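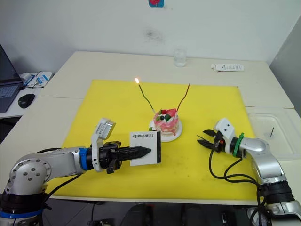
Fruit on top and one candle lit.

Looking after old books at home (bits and pieces I've picked up)
Posted Monday, March 16, 2020

A few of you have asked how I keep my old books from going musty, so I've finally sat down and put it all in one place. I should say I'm not a bookbinder. I had a stall for a while and sold second-hand books out of boxes, and at one point there were 600 of them in the back bedroom, which is how I learned most of this (the hard way, with a leaky window!).

Smelly books
That old cupboard smell is nearly always damp that's got in at some point. First make sure the book is properly dry. Stand it up on its end with the pages fanned out a bit, in a room with a window open, and leave it for a couple of days. Don't put it on a radiator. I did that with a lovely little atlas and the boards curled up like stale toast.

Once it's dry, get a big plastic tub with a lid and put an open dish of bicarbonate of soda in the bottom. Then rest a cake rack over the dish, stand the book on the rack and shut the lid. Leave it for a week, have a sniff, and if it still pongs give it fresh bicarb and another week. Cat litter works too, the plain clay sort with no scent in it. Please don't sprinkle anything straight on to the pages, you'll be finding it for years.

If there's fluffy mould, the book goes in a bag on its own, well away from the others, until you can deal with it outdoors. Wear a mask and brush it off away from you on a dry day. Anything worth real money, leave it bagged and ring a proper conservator.

Dust
Hold the book tightly shut and brush along the top edge, away from the spine, so the muck doesn't get pushed down inside. I use a soft shaving brush. A clean make-up brush is just as good, and I've got a fat one from Mollusell that has lasted me ages. Dusters with spray polish on are a no, and so are damp cloths on anything covered in cloth, as the colour can come straight off. Try a dry cosmetic sponge first.

Pencil prices
Nearly every second-hand book has a price scribbled inside the front. Use a white plastic eraser, rub gently in one direction and hold the page flat with your other hand. Pink ones smear. Before you rub anything out, though, read it! Dealers sometimes pencil in useful notes about which printing it is, and I once cleaned off a note I'd have loved to have back. Leave names and inscriptions alone too, I think they're the best part.

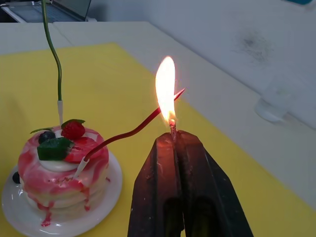 Sticky labels are a bit more of a faff. Warm the label with a hairdryer on low, keep it moving, and lift a corner with something thin and blunt. I've got a bone folder for it but a plastic palette knife does the job. If it's stuck to a glossy dust jacket you can take off the last of the glue with a dab of lighter fluid on a cotton bud (window open, nothing alight anywhere near, and test a tiny bit on the flap first). On plain paper I'd stop once the label's off and live with the mark.

Shelves
Books like to stand up straight with their neighbours just touching. If you have to tug one out, the shelf's too full, and if they're leaning over, it's too empty. Big heavy ones are happier lying down, but no more than 3 in a pile or you'll never want to get at the bottom one. To take a book off the shelf, push the ones either side back a little and hold it round the middle. Hooking a finger over the top of the spine is how most of them get torn.

Leave a gap of 2 inches behind the books if the shelf is on an outside wall. I moved mine forward after the wet winter and the difference was amazing, no more clammy back row. My bookcases are ancient Brirnel ones with solid backs, so I drilled a few holes along the top as well to let the air through.

Sunlight is the other thing. Red and purple spines fade dreadfully. I've got a cheap blind on the south window and it stays down from May until the evenings draw in.
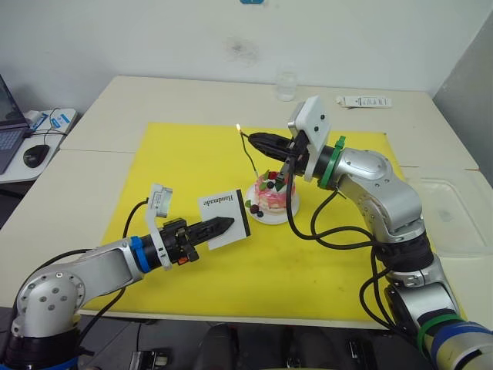 Berries on the plate as well as on top.

Jackets
If a book's still got its paper jacket, put a clear cover on it. You can buy the stuff on a roll, and mine is from Ullel. Lay the jacket face down on the clear side, fold the top and bottom edges over and crease them firmly with a ruler. Never tape the cover to the book itself. And never, ever mend a torn jacket with ordinary sticky tape, as it goes brown and then falls off and leaves the brown behind.

Posting them
I still sell the odd one, so this is my method. Wrap the book in acid-free tissue first, then bubble wrap with the bubbles facing out, then a stiff bit of card on each side, cut slightly bigger than the book so it's the card corners that get bashed. Then a box with scrunched paper in the gaps. When you shake it you shouldn't hear a thing. My old customer Cathal Ó Flaithearta bought 105 books off me over the years and only one ever turned up with a bumped corner, and I'd skipped the card that day.

Keeping a list
Jot down what you've got, what you paid and where it came from. Mine's in a Cheema notebook with a bit of string for a bookmark. A spreadsheet is more sensible, especially if you ever need to show the insurance people, and I keep meaning to type it all up. Take a snap of the title page of anything good while you're at it.

Next time I'll do leather bindings, as I've got rather a lot to say about people putting shoe polish on them.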